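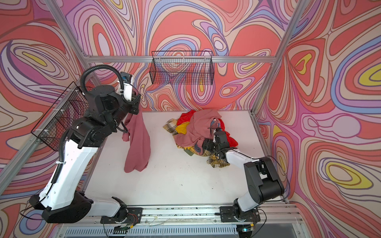
Figure 1. Two-arm cell on the shared rail, left gripper holding a garment, right gripper in the pile.

Murnitz Open Workshop
Build Your Own Folding Cell, Session 4: Frame, Rail and First Picks
Handout, 2024-02-28

Last session we finished the table. Tonight we get to the fun part, the arms go on!

1. Mounting the arms

Both arms sit on black plates on one linear rail along the near edge. Bolt the left plate first and leave the right one finger tight until you have checked the spacing. Our plan puts the plate centers 400 mm apart, and if your shoulders are wider than the Celtska drawing assumes, go wider (you will want the room, believe me). Torque the plate bolts in a cross pattern.

2. Cables

Look at how the conduit on the left arm arcs over the top and comes back down the white segment, held with ties. Copy that! A generous loop at the bend lets the wrist turn without pulling on the camera lead. Move every joint by hand through its full travel, power off, before you trim a single tie. Loose wires along the rail get tied down before anything drives.

3. Walls and baskets

The side walls and back wall hang on the aluminum extrusion. Wallpaper is your choice, and loud is welcome. We like to train with busy backgrounds and then swap them, so use the removable paste. The mesh baskets can go on with cable ties for now; the Montes brackets are due in October.

4. First picks

Start with a mixed heap: sweatshirts, a plaid shirt, something small. Pile it toward the back right, where the right arm can reach down into it with its elbow folded. The left arm needs height, so keep its side of the table clear.

Run the Gimier pick script at 40 percent speed. Log 64 attempts per arm, misses included. A full set takes nearly an hour, and watching a sleeve come up out of the heap is a joy every time.

For next session
Read the notes on gripper force. Bring one garment with a zipper.
Wipe down the tabletop before you leave.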